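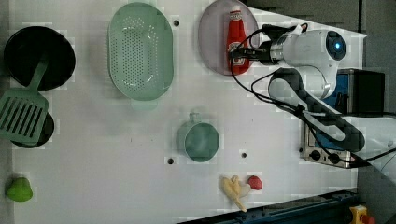
Figure 1. Kitchen items on a white tabletop seen from above, among them a green slotted spatula and a mint-green oval colander.

3.2 Timing of leaks before a phone launch

We collected 295 news posts on unreleased phones, all published before the launch event of the device. Each post was read by two coders (Harawira and Koech), who marked the date, the claimed source and the type of claim. Posts which only repeated an older post were kept, but they got a separate mark.

Price claims appeared late. In the case of the Brunton handset, the first price was published 23 days before the launch, while the screen size was already known in July. Camera claims were more spread over time – for the Starkeo models we could not find any clear peak.

The coders did not agree on what is a source. Halliday (personal communication) suggested to count a case maker as a source only when a drawing is shown, and we followed this rule. A post that says "people familiar with the plan" was marked as unnamed. The effect of this choice on the accuracy scores is reported in Section 4.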